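Notes for the talk: Sorting, Baskets and the Front-Loader
Dolores Marchetti
Afternoon session, Orport

Start when the doors are closed. Say hello, say my name, say I look after the laundry room at Bulcombe. 22 apartments share it. Before that I worked at the Admasu laundry in Vuresard, and most of what I know about loading a machine comes from there.

Say what the talk covers: what happens between the bedroom floor and the washer door. I won't talk about detergent brands. People will ask anyway. Tell them to see me at the break.

Opening

Ask for a show of hands: who carries laundry in a basket, who uses a bag, who carries it in their arms. Wait for the hands. Last time most of the room used a bag, so don't assume baskets.

The reason I began keeping a log. In June we kept getting notes on the laundry room door about gray shirts that used to be white. Everyone blamed the machines. I put a clipboard on the wall and asked people to write down what they put in, light or dark or mixed, and anything that came out wrong. We ended up with 526 loads on the sheets. Hold up the clipboard here, people like to see it.

What the sheets showed: the complaints were nearly all on loads marked dark. Somebody had written "dark" and there had been one white thing in it. A sock, a handkerchief, a dish towel. The mixed loads had fewer complaints than I expected. People who know they are mixing turn the temperature down and take out the new jeans. People who think they have a dark load don't look.

Pause for the water.

Part one: the sort

Sort on a clear piece of floor if you can. A bed is softer on the back but things get lost in the blanket, and then the blanket goes in too. A table works for small loads. At Bulcombe we have the floor, and we sweep it first.

Tip everything out. Don't sort from the top of the basket. The small light things work their way to the bottom and into the sleeves of other things, and you won't reach them by picking at the top.

Two piles is enough for most households. Lights and darks. If you have a baby or someone who works in a kitchen you may want another for the heavily soiled things, but start with two and see whether it is a problem.

Shake each thing once as it goes over. Turn the dark pants inside out. Check the pockets with your fingers all the way down to the seam. Tissues are the worst thing you can leave in a dark load, worse than a pen. I have spent an evening with a strip of tape getting tissue off a black wool coat that should not have been in the machine to begin with.

Slide. A white cloth being held next to the basket is where most of my 526 loads went right or wrong. It's one small crumpled thing and the easiest place to put it is wherever there is room.
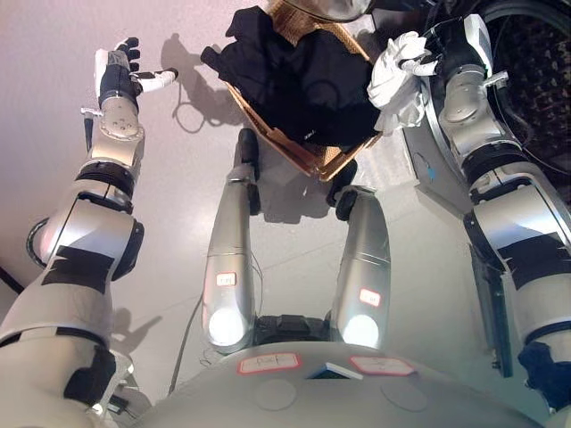
Natnael Assefa disagreed with me on this when I sent him the outline. He wrote that he has washed white cleaning cloths with his black work clothes for years, cold, and that the cloths have gone a little dull and he does not care because they are cleaning cloths. What he does care about is lint. In his view the color warning is the wrong one to give for cloths, and people should be told that a cotton cloth sheds on black fabric every time, whatever the temperature.

Read that out more or less as it is. He has a point and I've changed what I tell people. For rags and cleaning cloths, it is the black clothes that suffer. For a white shirt or a good napkin, it is the white thing that suffers. Either way it stays out of the dark load, but the reason matters when you are deciding whether to run back upstairs with it.

If someone asks about color catcher sheets: I've used them, they pick up some dye, they do nothing for lint.

Where to put the odd thing. Have a hook or a small bin by the machine. We have a hook. The stray white sock goes on the hook and whoever runs the next light load takes it. At first people thought it was a lost property hook and hung gloves on it, so now there is a label.

Part two: the basket

Spend less time on this than last time. I ran over.

Size. The basket should hold one load and no more. If your basket holds a load and a half you will wash a load and a half. You'll push it in with your knee and it will come out with dry patches. At Admasu the baskets were matched to the drums. You filled the basket level and that was the load. It saved a lot of arguing.

Shape. A rectangular basket tips better at a front-loader than a round one. You can put one corner close to the opening and let the clothes come over it. With a round one they come over everywhere and you pick them up off the floor.

Handles. Check them before you buy. Lift the basket in the store with something heavy in it. A handle that feels fine on an empty basket can cut into your fingers on a flight of stairs.

Overhang. If sleeves and legs hang over the rim, tuck them in before you walk. This is a stairs thing. I had a fall at Vuresard from a pant leg and I was off work. Say it plainly and move on, don't tell the whole story.

Don't store wet towels in the basket overnight. It gets a smell and then the next load has the smell. If it already has it, hot water and dish soap, then leave it somewhere with air.

Someone usually asks about cloth liners. They are fine. Wash the liner as well.

Part three: loading the front-loader

Open the door all the way. It sounds like nothing, but a door left half open swings back onto your arm while you load and people end up pushing the clothes past it. Swing it right out until it stops.

Look in the drum before anything goes in. Put your hand in and feel around the top as well as the bottom, because a wet sock sticks to the top. Then run a finger around the rubber fold at the front. Hairpins, coins, the other sock. At Bulcombe I do this every morning with a flashlight and I still find things.

Bring the basket to the opening. Don't leave it across the room and carry armfuls. Every armful drops something, and on a dark load you'll be picking the floor up with it.

Slide. Dark load still in the basket, basket tipped toward the drum.

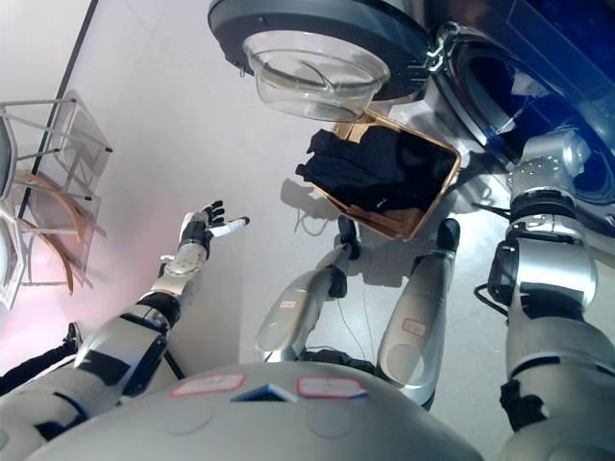
Don't dump it all in one go. A whole basket of darks goes in as a lump and stays a lump, with the middle of it hardly moving. Tip, then use a hand to feed in a few pieces at a time. Long things like pants and tights go in loosely, never wound up. If you have a sheet in the load, put it in pieces at a time between the other things so it doesn't close up around them like a bag.

How full. Put your hand in flat on top of the clothes. If your hand goes in easily between the clothes and the top of the drum, the load is fine. If you have to press, take something out. If there's a lot of empty space, add something or wait. A front-loader with one pair of jeans in it will bang around on the spin and may give up.

Black clothes in particular. Cold or cool, inside out, shorter cycle if they're only worn and not dirty. Less detergent than you think. The white streaks people bring to show me are often powder that didn't rinse out, and a second rinse with nothing added takes it off. Liquid leaves fewer streaks in cold water.

New black clothes go by themselves, or with other black clothes, for the first 2 washes. I do this even when the label doesn't ask for it.

Before closing the door, check the edge all around for a strap or a corner of fabric caught in it. Caught fabric is how you get a puddle. Push it back in with your fingers, close the door until it clicks. If it won't click, don't lean on it, open it and look again.

Demonstration, if there is time

Use the basket I brought. Ask for someone from the front row. Have them tip the clothes onto the sheet and sort while I keep talking. I have hidden a white sock inside a black sleeve. Let them find it or not find it. If they miss it, don't make a thing of it, just turn the sleeve out.

If the room is too tight for this, skip to questions.

After the wash

Short part. Leave the door open when you're done. Wipe the rubber. Take the load out the same hour if you can, dark clothes crease badly sitting in a drum and the creases show.

Shake each piece before it goes on the line. Hang darks inside out and out of direct sun. In our building the line is in the courtyard and the sun comes over in the afternoon, so darks go out in the morning and come in at noon.

Questions that came up last time

Shared machines and who cleans the filter. We have a sheet on the wall with apartment numbers. It works most months.

Washing delicates with darks. Use a mesh bag, and close the zipper all the way.

Whether to wash black jeans at all. I wash mine when they are dirty.

Vinegar. I don't use it in our machines. The manual for ours says not to, so I go by the manual. Check yours.

Pets. Brush the hair off while the clothes are dry, before they go in the basket. It is much harder wet.

Copies of the log sheet are on the table by the door. Take one, the columns are light, dark, mixed, and remarks. Collect the clipboard before leaving, I left it behind last time.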